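4.2 Rags, cloths and the life of household linen after its first use

We turn now to what became of sheets, towels and shirts once they were no longer thought fit for the bed, the bathroom or the back. We had not planned a section on this at all. Our interview guide had a single question on it, placed near the end, and we expected a sentence or two in reply. What we got was some of the fullest and fondest talk in the whole study, and more than once a person who had been quite brief about buying and washing got up to fetch a bag from under the sink so that we could go through it together.

Of the 495 households that returned the postal survey in Drerkosell and Besum, 448 said that they kept at least one piece of worn-out cloth for cleaning. This is a good deal higher than we had guessed, and it held across both towns, although the older terraces of Drerkosell kept rather more than the newer streets in Besum. The 43 households we later visited at home were chosen from among the keepers, so the remarks that follow should be read as coming from people who already had some feeling for the matter.

Almost all of them spoke of cloth as moving downwards through the house. A good towel became a swimming towel, then a dog towel, and was then torn into squares. Cotton sheets were prized above everything, being soft and easy to tear along the grain, while polyester blends were kept out of guilt and seldom used. One woman in Besum told us that her mother's sheets 'did the windows for longer than they did the beds', and she was plainly proud of it. Another kept separate bags for the kitchen and for shoe polish, and would not hear of the two being mixed (her husband, it must be said, mixed them).

The tearing itself mattered to people. Several remembered being called in as children to hold one end of a sheet while a parent pulled the other, and a man in his seventies still did it every December, before his family came to stay. Hemming was rare. Most felt that a rag with a sewn edge was a duster, and a duster was something you bought – an opinion that Parveen Ekanayake, who carried out the Besum visits, came across in very nearly the same words on three different streets.

A frayed edge was therefore no reason to throw a cloth away. It was, if anything, the mark of a proper one. Frayed white cloth was the usual choice for upholstery (Figure 2), and here our householders gave much the same advice as the old Shearer household manuals discussed in Section 2: use white on anything you care about, as a coloured rag may leave its dye behind, and press on a stain before you think of rubbing it. Where people differed was on how long a loose thread could be put up with. Some snipped them off as they came, and others let the cloth wear back until it was too small to hold.
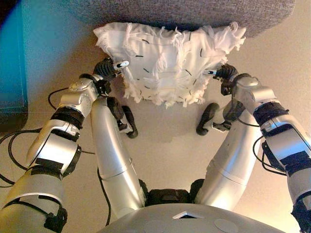
Figure 2. White cloth with frayed edges, held against grey upholstery.

The end of a rag was harder to talk about than its beginning. Few people could say when they had last thrown one out, and many supposed that rags simply went, like socks. Those who did remember usually named a particular job, most often oil, paint or something the cat had done. The textile collection run by Vodamell accepts clean rags as well as wearable clothes, but only a handful of those we visited knew this, and one or two were rather shy of the idea, feeling that a rag bag was a private thing and ought not to be looked through by strangers. We come back to this shyness in Section 5, where it has some bearing on how such collections might be worded on leaflets and bins.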